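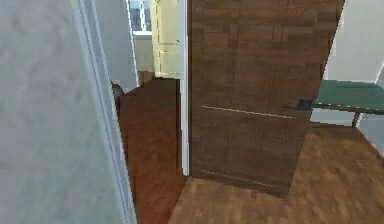

**What does it mean to show a robot a task by remote control?**

It means a person drives the robot through the whole job while the computer records every move, and later a program studies those recordings and tries to do the job without the person. That's the whole idea, and I love how simple it sounds until you sit down with the controller!

I'm Mark Anthony Saludo, and I keep the Musgate pages on home robots. This entry covers teaching by demonstration, mostly the kind done inside a simulated house, which is where I've spent far too many evenings.

## Two ways to show a robot something

The older way is by hand. You stand next to a real arm, take hold of it, and push it through the motion (people call this *kinesthetic teaching*, which is a big name for dragging a wrist around). It feels natural and you can sense when the arm is straining. The trouble is that your own body keeps getting into the camera view, and two arms at once is a lot for one person.

The other way is remote control, or *teleoperation*. You might use a joystick, a keyboard, a headset with hand controllers, or a small copy of the arm that the bigger one follows. You see what the robot's camera sees, so if you can't find the cupboard, well, neither can the robot.

## A demonstration, start to finish

One recording is usually called an episode. Mine come from Flilten, a pretend house I use for fetching and tidying jobs, and they go like this:

1. **Reset the house.** Furniture goes back to its starting spots, and the small objects get shuffled a bit.
2. **Read the task.** It's one short line, such as "bring the cup to the table."
3. **Drive to the right room.** In a view with a big brown wardrobe and a green table on one side and a doorway on the other, you have to decide early whether you're going through or staying put. Dithering gets recorded too, and the program will happily learn to dither.
4. **Line up before a doorway.** I was awful at this. Get too close to a wall and the tiles fill most of your view, with a strip of white trim and a slice of floor left to steer by. Back up, turn, and try again.

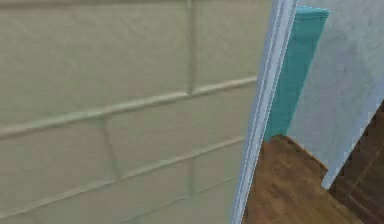 5. **Do the hand work.** Slow down here, even if it feels silly. Jerky grabs are very hard to learn from.
6. **Mark it.** Keep, discard, or keep with a note.

## How many do you need?

More than you'd like, and it depends a lot on the task. My Flilten set holds 2349 episodes over 54 tasks, and I've finished checking 53 of them. (The last one is opening a drawer while holding something, and I keep putting it off.) My friends on the Tolentino project work with only 80 episodes of a single task and get a pretty decent policy out of it. *Policy* is the usual word for the trained program that picks the robot's next move.

Variety matters as much as the pile. If every episode starts from the same corner, the robot can get lost as soon as you start it anywhere else.

## Where it goes wrong

The classic headache is drift. The robot makes a tiny mistake, ends up somewhere no demonstration ever went, and makes a bigger one. A common fix is to let it run, grab the controls when it wanders, and record the rescue as new training material. I now do this for all the doorway tasks.

Simulated houses have their own gap, too. Wood grain can be blocky, edges can look like little stairs, and the light is often kinder than in a real kitchen. Some people randomize colors and textures to toughen up the policy. Others mix in real recordings, and that's what I'm hoping to try in July with Nana, our small wheeled robot, once her left gripper is back on.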